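Sorting small bits in the bedroom
2 min read

Hair clips, spare chargers and travel tissues tend to end up in a drawer with everything else. An empty gift box does the job of a tidy for nothing.

Pick one with firm sides. Work on the bed, where small things won't roll far, and tip out one drawer at a time. Keep the plastic tray if the box came with one – the compartments are handy for hair grips and earrings. Larger claw clips can lie loose beside it.
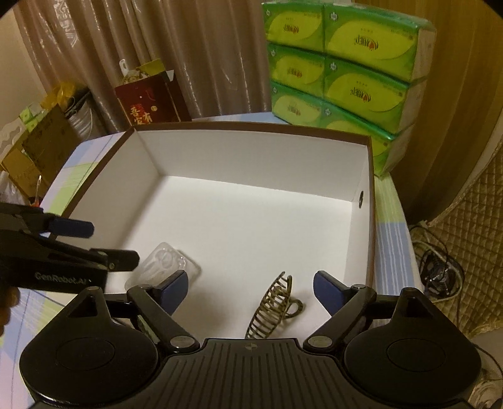
Open box with its plastic tray and a claw clip, tissue packs stacked behind.

Put the lid back on before it goes on a shelf.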